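What Is a Book Review?

A book review tells other readers what a book is like and what you thought of it. It is short. You can write one even if you did not like the book.

Start with the title and the author. Then say what the story is about, but stop before the ending – other people want to find that out for themselves.

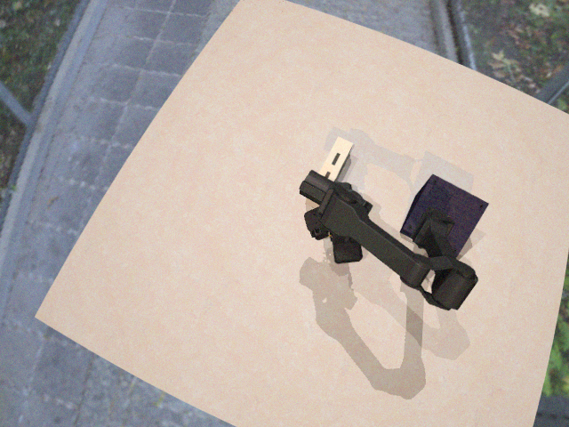 Next, give your opinion and a reason. "It was boring" does not help much. "The first 24 pages are all about the weather" does.

Kids at the Randville library can hand in reviews until the end of October.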